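Vassoura e pá Livora, conjunto de cabo curto

Confesso que comprei este conjunto por teimosia. Tinha uma pá da Cavow que empenou logo no primeiro verão (ficava sempre aquela risca de pó no chão, um desespero!) e a Fidelina Cabrera, que me vende metade das coisas cá de casa, insistiu que experimentasse a Livora. Fiquei cliente e agora sou eu que a tenho na loja.

A borda da pá é fina e encosta bem ao azulejo, mesmo nas juntas. A vossa casa tem soalho antigo? Passem devagar, com a pá um pouco inclinada, e apanham até farinha. 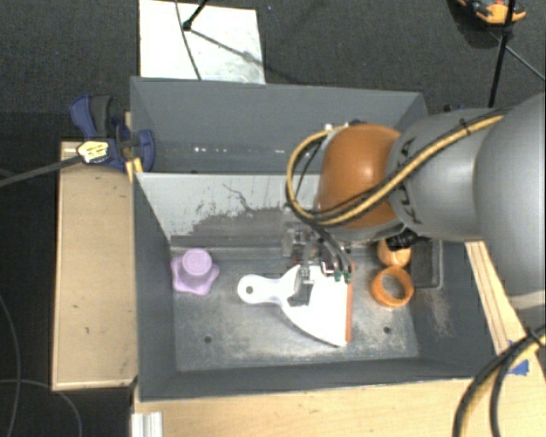

Uma pá branca mostra a sujidade toda, eu sei, mas prefiro assim: vejo logo quando precisa de ser lavada. Água morna, uma gota de detergente e pronto. Lixívia é que não, que amarelece o plástico.

A vassourinha tem cerdas macias e encaixa no cabo da pá com um clique. Para pelo de gato é uma maravilha, para cascalho do quintal já não tanto (para isso tenho a Murakami de cerdas duras, muito mais bruta).

Referência: 681
Garantia: 2 anos
Cores: branco, e em agosto chega o verde
Envio: dois dias úteis, ou levantamento na loja

Dúvidas sobre encomendas maiores, falem com o Slamet Kusuma, que trata dos orçamentos.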